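Write the pass rule before you run the test
By Declan Stubbs
20/10/2023

Most pick-and-place results I read come with a success rate and very little else. A team reports that its arm picked the right object 65 percent of the time, and I have no idea what counted as a pick. Did the object have to leave the table? For how long? Was a second try allowed?

At Brinia we argued over this for most of a spring. Two people scored the same 11 simulated runs and disagreed on 3 of them. Both had been careful. The rule sheet said "object grasped" and left it there. 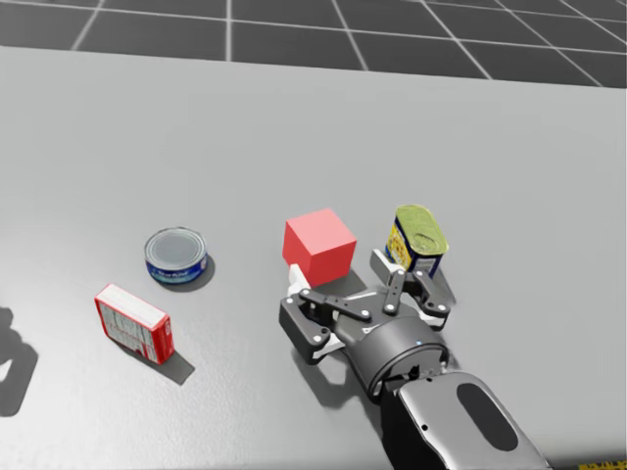 A simulated tabletop task with a red cube, a tuna can, a meat can and a red box.

Take a cube close to one finger of an open gripper. If the finger nudges it before closing, one scorer calls that contact and another calls it a fault. Either is fine with me, as long as it was written down first.

I would like any published rate to come with the start layout, the time limit, the number of tries and the rule for bumping other objects. Simulation makes this easy, as the layout is already in a file. Mirani shares its files with each report. Clustlow does not, and I have stopped quoting its numbers.

Some people say strict rules slow down early work. They do, by an afternoon or so. We lost far more time rescoring old runs, and a few of those had to be thrown out anyway.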